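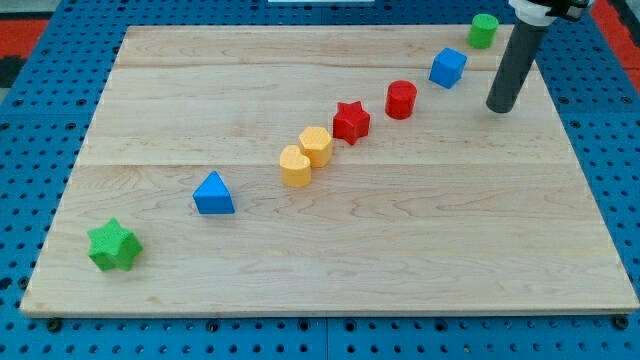 Saludo v. Quiambao

Saludo v. Quiambao was an extradition case heard in the courts of Wodari. It concerned the editor Efren Saludo, whose return was requested by the neighbouring state of Nostico on charges of publishing secret government papers. The case is mostly remembered for its treatment of the "political offence" rule.

Background

Saludo edited a small weekly newspaper in the port town of Pokport. Over several months the paper printed extracts from 474 pages of letters between the Nostico interior ministry and its prison service. Nostico charged him with three offences, the most serious of which carried a sentence of up to 37 years.

Saludo was arrested in Wodari while visiting relatives, and was given bail on condition that he reported to the police every week. Quiambao, the office which handles foreign legal requests in Wodari, was named as the respondent.

Proceedings

The hearing opened on September 15, 2020. Lawyers for Nostico argued that the charges were ordinary criminal matters, as the papers had been taken from a locked office. The defence, led by Zakhar Tkachenko, answered that Saludo had not taken the papers himself and that the extradition treaty excluded offences of a political character. Tkachenko also called two former prisoners, who gave evidence about long periods of isolation in Nostico prisons.

The district judge refused the request on the first ground only. She found that publishing the letters was a political act within the meaning of the treaty, and she made no finding on prison conditions – a point for which the judgment was later criticised by both sides.

Appeal

Nostico was given permission to appeal in October. The appeal court upheld the result but for different reasons. It held that the treaty did not protect every publication about a government, and that the judge should have considered each charge separately. The evidence on isolation was, however, enough by itself to bar extradition.

Costs

Each side paid its own costs, apart from a sum of 500 crowns awarded to Saludo for the translation of documents.

See also

Extradition law in Wodari
Political offence exception
Press law in Nostico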